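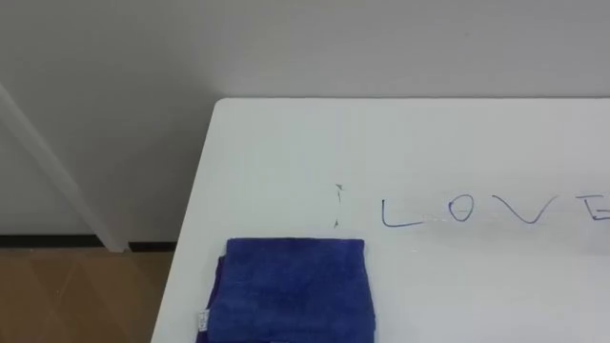

Answers below apply to the Floner water-based fabric inks and the Uverex carving blocks supplied with the Bikdale block printing kit. Other inks may cure differently; follow the maker's label.

## Fabric

**Which fabrics can I print on?**

Any woven natural fibre with a flat surface: cotton, linen, hemp or a blend of these. Calico and plain-weave tea towels give the cleanest edge. Terry, waffle weave and anything with a water-repellent finish aren't suitable.

**Do I need to wash the fabric first?**

Yes. Sizing stops the ink from penetrating and the print will lift in the first wash. Machine wash at 60 °C with plain detergent and no softener, dry completely, then iron flat. Wool and silk should be hand washed in cool water and tested on an offcut.

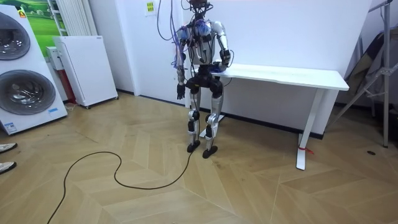
## Carving

**How deep should I cut?**

Deep enough that the roller doesn't touch the cleared areas. On Uverex blocks that is usually half the thickness. Slope the cut away from the line so the raised part has a wider base. Undercut lines flex under pressure and break off.

**Does the design need to be reversed?**

Yes, if it contains lettering or has a definite left and right. Draw it the right way round on tracing paper in soft pencil, lay the paper pencil side down on the block and rub with the back of a spoon. The transfer will be reversed and the print will read correctly.

## Printing

**Why is my print patchy?**

Usually too little ink, or a surface that is too hard under the fabric. Put a folded wool blanket or a sheet of dense felt beneath the cloth and pull it taut. 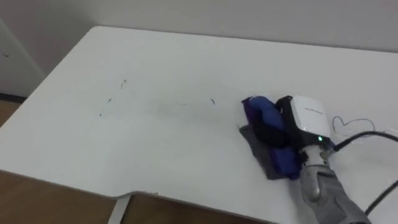

If the patches persist with padding in place, check the block itself. New blocks carry a release film from moulding, and ink beads on it. Rub the face lightly with fine wet-and-dry paper, wipe with a damp cloth and let it dry before inking again.

**Can I thin the ink?**

Up to 10 per cent water by weight. Beyond that the colour bleeds along the weave. Use the Floner extender if you want a more transparent colour.

## Curing and care

**How do I set the ink?**

1. Air dry flat until no ink transfers to a fingertip.
2. Cover the print with baking paper.
3. Iron on the cotton setting, no steam, for 20 seconds per section, keeping the iron moving.
4. Turn the fabric over and repeat.

Wait 7 days before the first wash.

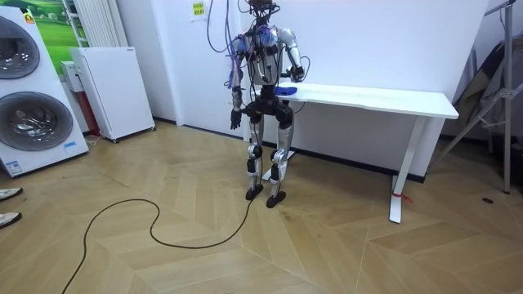

*Long white table against the back wall, blue cloth at the near left end.*

**Can I cure prints in a tumble dryer?**

No. Domestic dryers don't hold an even temperature across the load.

**How should I clean the blocks?**

Cool water and a soft toothbrush, straight after printing. Don't use solvents. Store flat, face up and out of direct sun.

**Who do I contact about missing parts?**

Recep Tatlı handles kit replacements. Quote the batch code printed inside the lid. Replacement parts are posted each Wednesday.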